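Chapter 7
Creasing, Folding and the Storage of Household Textiles

Ravindran Pisharody

Terms introduced in this chapter: crease recovery angle, moisture regain, set, fold line, stack pressure, rest period, dead fold

7.1 Scope of the chapter

Chapter 6 followed the garment through washing and drying and ended at the point where the load leaves the dryer or the line. The present chapter covers the interval between that point and the next wearing. For most household textiles this interval is much longer than the wash cycle itself. A winter blanket may be washed once and stored for eight months. A dress shirt may spend six days on a shelf for every day it is worn.

During storage the fabric is under load. The load is small, but it acts for a long time, and it is concentrated along lines where the fabric has been bent. The results are familiar: a sharp line across the front of a sweater, a shiny ridge on the knee of a pair of pants, a band of yellowing on a tablecloth that has been folded the same way for years. The chapter treats these as mechanical and chemical effects that can be predicted from the fiber, the moisture content and the method of folding.

Hanging storage is treated in Chapter 8. Long-term storage of museum textiles is outside the scope of this book, although some of the methods in Section 7.6 were first worked out for that purpose.

7.2 How a crease forms

When a fabric is bent sharply, the fibers on the outside of the bend are stretched and those on the inside are compressed. If the bend is released at once, most of the strain is recovered. If the bend is held, the internal bonds of the fiber slowly rearrange to suit the bent shape. The fiber is then said to have taken a set.

Three conditions control the amount of set. The first is time. Most of the set in a cotton fabric occurs in the opening minutes of loading, and the remainder builds up slowly over days. The second is temperature, which matters most for polyester and nylon. The third is moisture. Water loosens the hydrogen bonds in cotton, linen and rayon, and these bonds form again in the new position as the fiber dries. A cotton shirt that is folded slightly damp and left to dry in the fold will hold the line until it is wetted again.

Crease recovery is measured by folding a small specimen under a known weight for a fixed time, removing the weight, and reading the angle to which the specimen opens. A reading of 180 degrees would mean full recovery. Wool usually gives high readings. Untreated linen gives low ones. Knitted fabrics recover better than woven fabrics of the same fiber, as the loops can shift without bending the yarn as sharply.

The test is carried out at a standard humidity. The reader should be careful in applying the result to a closet on an outside wall, where the humidity may be far higher.

7.3 Moisture at the time of folding

The moisture regain of a textile is the weight of water it holds, expressed as a percentage of its dry weight. A load of mixed clothing does not come out of the dryer at a uniform regain. Waistbands, pocket linings and thick seams lag behind the thin areas. Synthetic sportswear may be fully dry while a cotton item in the same load is still well above its equilibrium value.

For this reason a rest period is recommended between drying and folding. The items are spread out or laid loosely in one layer or a shallow pile, in room air, until the thick areas have caught up. A bed is the usual surface in homes without a work table. It has the area required, and it supports a garment without adding new bends. Its drawback is softness – a fold pressed by hand against a mattress is less exact than one pressed against a board.
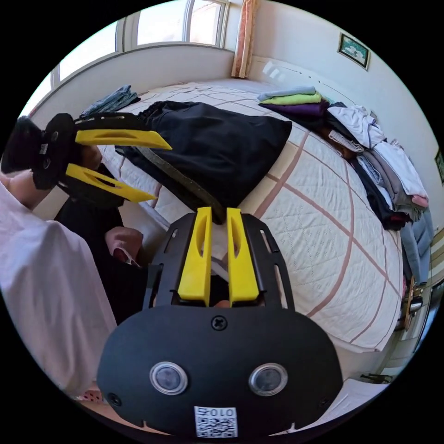
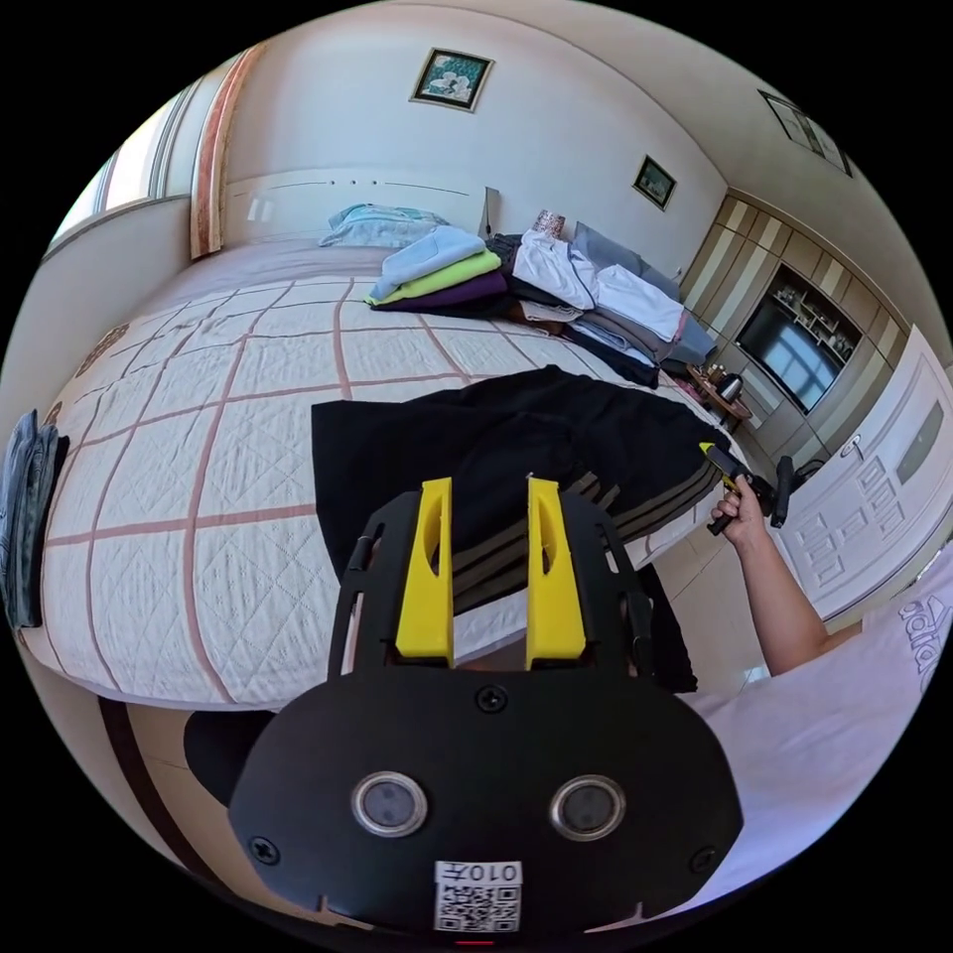
Figure 7.2. Folded clothes in a stack, with a larger pile of clothing on the same bed.
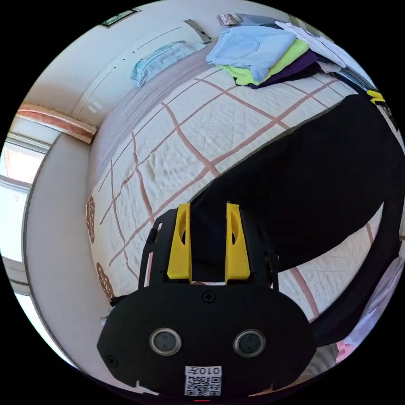
The length of the rest period depends on the heaviest item in the load. Ten minutes is enough for shirts and underwear in a heated room. Denim, terry cloth and fleece need longer, and padded garments may need to be turned over once. The touch test, in which the back of the hand is laid against a seam, is a poor guide for synthetic fabrics. These feel cool when dry if the room is cool. A better method for teaching purposes is to weigh the item at intervals and stop when two readings agree.

7.4 The household survey

Field data on folding are scarce. The figures used in this chapter come from a survey of homes in Josbridge and Dondholm, which recorded 2,431 stored garments in 200 households. For each garment the surveyor noted the fiber content from the label, the number of folds, the position in the stack and the presence of a visible fold line when the garment was opened.

Two findings bear on the sections that follow. Fold lines were more frequent in the lower half of a stack than in the upper half for every fiber group except wool. Fold lines were also more frequent in garments folded into thirds and then in half than in garments folded in half only, even when the second group was stored under greater weight. The number of folds therefore appears to be a stronger factor than stack pressure within the range found in homes.

The survey has limits. Labels were missing or unreadable on many older garments, and these were entered as unknown. The length of storage was reported by the household and could not be checked. All visits took place in March, so that summer clothing had been in storage for longer than winter clothing. No correction has been made for this in the tables.

7.5 Stack pressure

The pressure on a garment in a stack is the weight of everything above it divided by the area that carries the weight. In practice the area is not the full area of the folded garment. It is the area of the thick parts, such as collars, plackets and hems, which stand above the rest and take most of the load.

Worked example 7.1

A stack of shirts is stored on a shelf. The shirts above the bottom one weigh 3,000 grams in total. The folded shape has an area of 800 square centimeters, but only 400 square centimeters are in firm contact. Find the mean pressure on the contact area.

The load per unit area is 3,000 divided by 400, or 7.5 grams per square centimeter. In SI units this is 736 pascals, taking the acceleration of gravity as 9.81 meters per second squared. If the full area had been used, the result would have been half as large.

The contact area can be increased by alternating the direction of the garments, so that the collars of successive shirts lie at opposite ends of the stack. Vertical filing, in which folded items stand on edge in a drawer, removes nearly all of the stack load. It replaces it with a side load that depends on how tightly the drawer is filled – a full drawer may press harder than a short stack.

7.6 Choice of fold line

A fold line should be placed where a crease will do the least harm. For woven shirts the usual position is parallel to the side seam and clear of the front panel. For knitted tops the position matters less, and the number of folds may be kept to two. Pants with a pressed crease are folded along that crease first, and across the leg only once.

A dead fold is one that has been repeated in the same place until the fibers are permanently weakened. It is most common in table linen and sheets, which are square, are folded by habit, and may be stored for long periods between uses. Changing the first fold from halves to thirds at every second wash moves the lines and delays the damage. Where storage will last more than a season, a roll of acid-free tissue may be placed inside the bend to increase its radius.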